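The towel handler in the shared workshop at Forsberg began as a gripper and nothing else. Its builder, a member who signs the project log as Mekasik, bought the arm secondhand in October and has since rebuilt the fingers 4 times.

"The arm was fine. The fingers that came with it were made for boxes," he says. "Cloth slides out of a flat jaw as soon as you load it from one side."

The current pair is black plastic with a curved profile, held on by screws that can be reached without taking the gripper off. He runs the motor at 95 percent of the rated current for the first moment of the close, then drops it. Control code is written in Fullo, a small scripting layer that another member maintains.

Testing is done by hand. One person pulls on the towel while the gripper holds the other end, and the log records the finger position every 300 milliseconds.

"I tried a hanging weight first. A weight only pulls down, and people don't. They twist, they pull at an angle, they bunch it up."
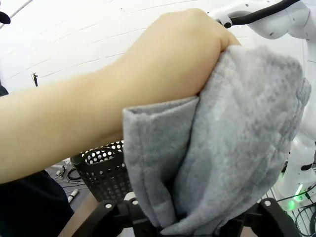 "Fleece is the hard one," he goes on. "It compresses, so the motor thinks it has closed on something thick, and then the pile gives. You have to keep closing slowly after contact. I lost a lot of evenings to that."

The target is up to 1,000 grips on one set of fingers. After that he wants to move the cables, which he calls the worst part of the build, and put the controller in a proper case. The drawings will be posted to the Jero parts board.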